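The Gauge Keeper

The water board at Wanen kept one employee on the upper reservoir, and the position was defined in a four-page document that had not been revised since the spillway was rebuilt. The keeper was to read the staff gauge at six in the morning and six in the evening, enter both figures in the log, and report any difference greater than 11 centimeters by telephone to the office in Brileck. No other duties were listed.

She had held the post long enough to fill the left-hand shelf with logs. Each log had 300 pages. The paper was supplied by Konstantinidis, a stationer in the lower town, and the ruling had shifted over the years, so that the evening column was now slightly wider than the morning one.

In July the level began to fall in the mornings and recover by evening. The amounts were small: two centimeters, then three. There had been no rain, and the inlet valve had been locked at the same setting since spring. She checked the gauge for movement and found none. She checked her watch against the telephone time service. She entered the figures.

The Brileck office, when she called, asked whether the difference exceeded the reporting threshold. It did not. The clerk thanked her and closed the call.

She calculated the volume that evening. At the current level, one centimeter corresponded to 2000 cubic meters. Three centimeters of loss overnight was therefore more water than the town used in a day, and by the evening reading all of it had come back. The downstream weir at Jamness showed no change in either direction. The water was not leaving by any route that had a meter on it.

She began taking a reading at three in the morning. The log had no column for this, so she wrote the figure in the margin in pencil. At three the level was always lowest. The surface was flat and the exposed band of stone below the tide mark was dark.

On the table in the gauge house she laid out what she had.

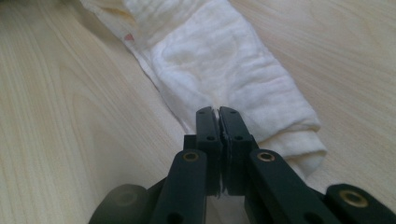
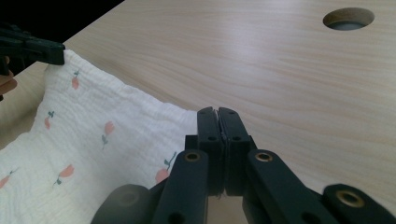
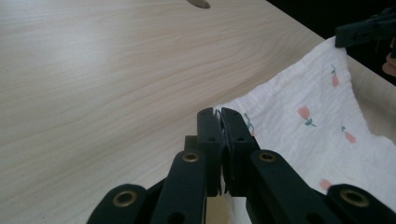
The pencil figures made a curve. She drew it on the back of a requisition form, with hours along the bottom and centimeters up the side, and it was a clean curve – low at three, high at three in the afternoon, the same height on both shoulders. She had seen one like it in a harbor almanac. The sea was 300 kilometers away, and the reservoir stood well above it.

She wrote to the office and requested logs with a third column. The reply came on a printed card. Konstantinidis had 3000 of the present pattern in stock, and no change would be considered until these were used.

She put the card in the back of the log and set the alarm for three.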